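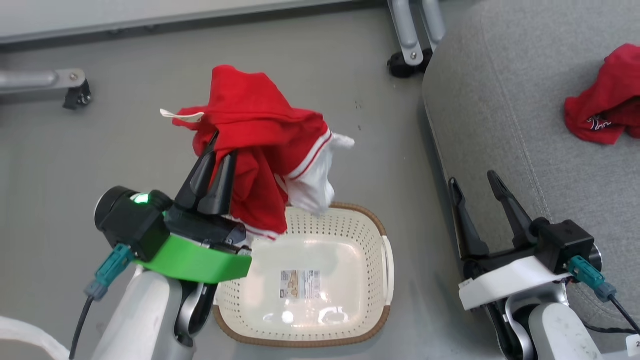 According to Kane Trevaskis, the fingertips are the first thing to check when a gripper starts letting go of cloth, and the motor settings are the last. The Whitelaw two-finger gripper maintenance set has been put together in that order. It covers the fingers, the mounting collar, the cable and the camera module, and it is intended for laboratories and workshops that operate the Brulla two-arm station with garments, towels and other soft goods.

Overview

Handling fabric places a different load on a gripper than handling rigid parts. The fingers close on a material that folds, slides and sheds fiber, and the grip is often held for long periods while the other arm waits. Lint collects at the base of the fingers and on the camera window. The set supplies the parts that wear under these conditions, together with the tools needed to fit them at the station.

One set serves both arms. Collars are offered in green and in white, and either color may be fitted to either side. Many sites keep one color on the left arm and the other on the right so that service records are not mixed up.

Contents of the set

Tapered fingers, black, two pairs
Mounting collar, plastic, green or white (state color when ordering)
Gripper cable, black, with teal connector
Finger screws, bag of 64
Lint brush and lens cloth
Hex driver, long handle
Service card

Service intervals

Every 100 grip cycles: brush the base of the fingers and wipe the camera window.
Every 1000 grip cycles: remove the fingers, inspect the tips for rounding, and refit with new screws.
At each finger change: check the collar for hairline cracks around the screw holes.
Each March: replace the cable on any arm in daily use.

Cycle counts are shown on the Stongate control screen under Arm Status. The left and right arms are counted separately.

Replacing the fingers

Move the arm to the service position and open the gripper fully. Remove any garment from the fingers by hand. Switch off power to the arm and wait until the indicator light on the gripper housing has gone out.

Loosen the screws on one finger, draw it straight off, and fit the new finger before starting on the second. The taper faces inward. Tighten the screws evenly – a finger seated at an angle will pinch at one corner only and may mark thin fabric.

Restore power and run the closing test from the control screen. The tips should meet along their full width. If they do not, repeat the seating step before changing any setting.

Cable and connector

The connector must be pushed in until it is flush with the housing. Leave a loose curve in the cable below the gripper, enough for the wrist to turn through its full range without pulling. Do not tie the cable to the collar. A cable that has been pinched or flattened should be replaced and not taped.

Camera module

Use only the dry lens cloth supplied. After cleaning, run the camera check with a plain cloth held in the gripper. Recalibration is required if the module has been removed or the collar has been changed.

Ordering and support

The set is available from Hevesska under the Whitelaw parts list. Orders of 5 sets or more are packed in a single carton. Please give the station serial number and collar color with each order. Fingers may also be ordered by the pair.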